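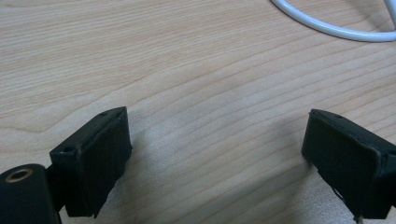

Trostcombe Study Room: Tables and Power
Progress report to the Baruvetti Fund
Prepared by Nele Jacobs, November 23, 2023

Dear Marloes,

You asked for a plain account of where the money has gone and what the room looks like now. The money has gone mostly into tables. The room looks like a room with better tables in it, which was the plan, so I will try to keep the suspense to a minimum.

Where we stand

The grant covered 5 tables, their refinishing, and enough power for people to plug in a laptop without crawling. As of this week, 3 tables are finished and in daily use. The other 2 are still in the back workshop, where Arlindo Brandão is sanding them at a pace he describes as "correct." I have stopped asking what the incorrect pace would be, as I suspect it is mine.

The finished tops have come up much paler than any of us expected. Under the old brown varnish there was blond wood with a fine, busy grain and a few soft swirls in it, and people now put their hands flat on it when they sit down, as if checking a horse. Our application said "mid-tone finish." We would like your permission to pretend it said "light." The clear matte coating cost the same as the stain we had budgeted for, and it doesn't throw the ceiling lights back in readers' faces, which the varnish did with real commitment.

What went wrong

The first coat on the first table was a failure. We put it on late in the day, shut the windows to keep out dust, and came back to a surface with the feel of a cat's tongue. Arlindo sanded it off and started over. The second attempt was done with the windows open and is fine. The extra sandpaper came out of our own supplies budget and does not appear in your figures.

We also lost most of a week to the question of whether the tables should face the windows. Joris Geerts made a floor plan with little paper rectangles. The rectangles fit beautifully. The tables did not, Joris having measured the tops and left out the chairs, and by extension the people. They now stand side-on to the windows, and the paper plan has been retired to his desk drawer.

Cables

I promised in the application that there would be "no loose cables on work surfaces." I would like to withdraw the sentence, or at least soften it. We can report good progress on the floor, where every power strip has been lifted and fixed to the underside of a table. On top, the white cords carry on as before. People bring them, plug them in, and leave them lying in big lazy loops across the wood. They show up less on the pale tops than they did on the brown, so you could say the refinishing has helped.

Lotte Mertens tested a set of clips from Hayat that grip the table edge and hold the cord in place. They work well if you put the cord in them. In practice the readers used them to hold pens, a bus ticket and, in one case, a slice of dried apple. We have asked Hayat to take back the unopened packs. The opened ones will stay on the first table, where they seem to be giving some pleasure.

What we would like to try next is a shallow channel along the back edge of each remaining top, cut before the coating goes on. Arlindo thinks it is a reasonable idea and has said so twice, which from him is close to cheering. It can be done inside the current budget. We would not go back and cut the finished ones. They took long enough, and I would have to be the one to tell him.

How the room is being used

We said we would give you impressions in place of a survey, so these are impressions. The seats at the finished tables go first. Readers who used to eat lunch over their keyboards have begun putting something under their cups, without a sign telling them to. One regular complained that the new tops make his papers hard to find, and I think this is fair: a white page on pale wood does take a moment. He has switched to a green folder and is speaking to us again.

Wear so far is light. There is one faint ring near a corner, for which several people have volunteered the name of someone else. It came out with a gentle rub.

Money

Spending on timber repair, coating and power strips is within the lines you approved. The only real change is that hardware came in under and delivery came in over. Nerness, who moved the tables to the workshop and back, charged us for stairs. We do have stairs. We had simply stopped noticing them. Joris is sending the receipts separately, in order, with tabs.

What happens next

The remaining tables get their final sanding and, if you agree, the cord channel. Then coating, then a stretch of curing during which everyone will be told not to touch them and everyone will touch them. We expect them back in the room before our final report is due.

Two things we need from you: a yes or no on the channel, and a line confirming that the lighter finish is acceptable. If you would like to see it before deciding, come by any morning. Bring your own charger, and please put the cord wherever you like. Everybody else does.

With thanks for your patience,
Nele Jacobs
Trostcombe Study Room

Related reports
Trostcombe Study Room: original application and room sketch
Trostcombe Study Room: first report, stripping the varnish
Chairs: a short note on squeaking
Nerness delivery terms, with stairs
Baruvetti Fund: guidance for final reports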